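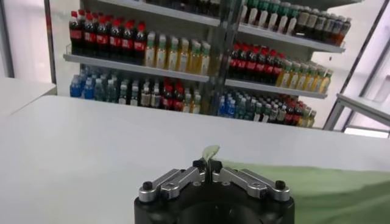 Step 3: Fill the bottle shelves

Set the shelf boards before any stock goes on. On the Vosen unit, each board hooks into the dark center post – check that both hooks are fully seated.

Wipe each board with a damp cloth and let it dry. Keep a folded cloth on the worktable for drips and dusty bottles.

Load one product per row, starting at the left end of the board. Cola goes on the middle-left shelf. Turn every bottle so the label faces out, then push the row together until the bottles touch.

Keep the front row 4 cm back from the edge. Bottles set closer than that tend to tip when a customer pulls out the one behind.

Rotate by date. Older stock moves to the front, new stock goes in behind it. Short-dated bottles go to Sofia Tavares with the shelf code (1407 for cola) written on the slip.

Step 4: Price strips

Slide the strip in from the right. If it binds, take it out and check the channel for old adhesive.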